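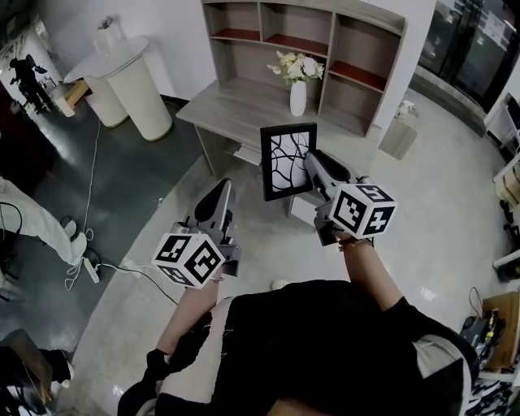

4.3 Placing framed pictures on the hutch

1. Clear one compartment. Ignore the Darkura leaflet's claim that any frame fits - measure yours first.
2. Stand the frame upright against the back of the compartment, leaning it slightly.
3. Move the vase over if it hides the picture.

Note: "Self-steadying shelf" is Werkero's phrase. We would still use 2 felt pads under the frame.

Caution: Do not hang frames from the dividers, whatever the box says.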